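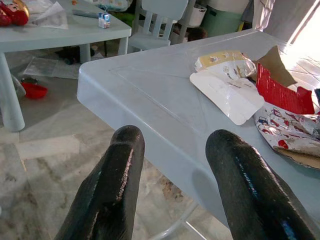
Plakix is our collection of short household recordings for teaching a robot arm to tidy up, and these are the questions we get most from people who want to help or want to use the data. Nearly every recording starts in a room somebody lives in, with whatever happens to be on the furniture. Torn packaging is one of our favorite subjects: a plastic blister tray lying flat on a pale table, a bright red piece of cardboard, a crumpled sheet of wrapping paper with little cartoon cars on it. Each of those asks for a different kind of grip, and we want lots of all of them!

What counts as one example?

One try at one small job, from the moment the arm starts moving until it lets go or gives up. "Put the cardboard in the bin" is a good size. "Clean the room" is too big and gets split into pieces later. Most examples last under 60 seconds.

Who steers the arm?

A person does, using a hand controller. The system learns from the pairing of what the wrist camera saw and what the person did next. Siham Chraibi teaches the first session for everyone new, and most people are picking things up by the end of it (paper takes a bit longer, be patient with paper).

Do I need experience?

No. Some of our best recordings come from people who had never touched a robot before. They move slowly and they look before they reach, and the model seems to like that.

Should I tidy the room first?

Please don't! Clear a path so you won't trip, put away anything breakable or private, and leave the rest. Our first model was trained on clean desks at Fulport and it was wonderful on clean desks. Then Karim Bouazza tried it at his sister's place and it froze in front of a gift bag.

What if I drop something or miss?

Keep going. If you miss, back off a little and try again in the same recording. Those second tries are gold, as they show the model how to get out of trouble. We only throw out a recording if the camera feed drops or the arm bumps the furniture hard enough to shift it.

Why are the fingers in the picture the whole time?

We mount the camera so both fingertips stay in view. The model has to judge the gap between them and the thing it wants, and that's much harder if it can't see its own fingers. Scuffs on them are fine. Wipe off tape and sticker residue, though.

Does the light matter?

Less than you'd think. Strong daylight from a window can wash out the far side of a table, and we keep those recordings. Just don't switch lamps on or off halfway through.

How many tries per setup?

We ask for 6, then move things. Shove the pile to another corner, flip a piece over, turn the table a bit. After 4 setups, take a break. Tired hands make jerky recordings, and Gaurav Tomar can spot them in the joint logs from a mile off.

Who writes the labels?

You do, right after each try, in one plain sentence. Say what you moved and where it went. Driss Amrani reads them all on Tuesday and will write to you if something is unclear.

Can I use the data for my own project?

Yes, for research and teaching. Ask for access through the Collport page and tell us what you're working on. We read every message and love hearing about odd uses.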